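Home Modules Handouts Glossary Contact

Food Storage and Handling, Unit 2: Eggs from the farm to the kitchen

Handout for evening group, Gosness

12 shares 3 comments

Please read this handout before the practical class in July. It repeats the main points of the lecture and adds the exercise on stock records, which we did not have time to finish.

2.1 The shell

The shell of an egg looks closed, but it has thousands of very small pores. Through these pores water vapour and gas go out, and smells can come in. On the outside there is a thin layer, called the cuticle or bloom, and it partly closes the pores. When an egg is washed in a wrong way, this layer is damaged and bacteria can enter more easily. For this reason the rules are different from country to country: in some places the eggs for sale must be washed and then kept cold, in others they are not washed at all. You must know the rule of the place where you work.

The colour of the shell depends on the breed of the hen. It says nothing about taste or food value. Customers ask this very often, so please learn a short and polite answer.

2.2 Containers

Eggs are delivered in trays or boxes of paper pulp, or in plastic. Pulp takes up moisture and cannot be washed, so it should be used one time and then thrown away. Plastic can be washed and used again, but it must be fully dry before the eggs are put in.
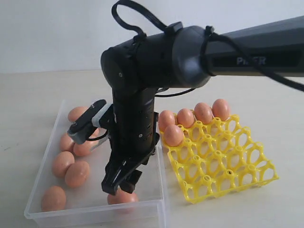
Fig. 1. Eggs in a clear plastic container, with a yellow plastic egg tray.

When you move eggs from one container to another, wash your hands before and after. Check each egg for cracks. A cracked egg does not go back to the stock, even if the crack is very fine and nothing comes out. Store the eggs with the pointed end down. The air cell is in the wide end, and in this position the yolk stays better in the centre.

Keep eggs away from onions, fish and strong cheese. Keep the temperature even. An egg which is taken from the cold into a warm room collects water on the shell, and this water helps the bacteria to pass through the pores. 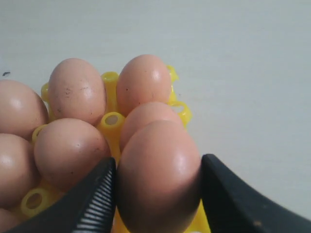 2.3 Stock records

The rule is simple: first in, first out. The new delivery goes behind or under the old one, and the date is written on every tray. At the Famudport store the staff use a paper card for each shelf. The El Ouafi bakery writes everything in one book. Both ways are good if the entries are made at once and not at the end of the shift.

Exercise. The Zarura packing house sends 4000 eggs to the Famudport store. At the check on arrival 116 eggs are found cracked and are taken out. In the first week 1666 eggs are sold.

a) How many eggs were put into stock after the check?
b) How many are left at the end of the first week?
c) What percentage of the delivery was cracked? Give your answer to one decimal place.
d) Write the entry for the shelf card, with the reason for the loss.

2.4 Freshness test

Put the egg in a bowl of cold water. A fresh egg lies flat on the bottom. An older egg stands up, because the air cell has become bigger. A very old egg floats. The test shows the age only. It does not show if the egg is free from salmonella, so a good result is not a permission to serve it raw.

Words to learn: shell, pore, cuticle, yolk, air cell, pulp, delivery, shelf card.

Bring your answers to 2.3 on paper to the practical class.

Previous Next Back to top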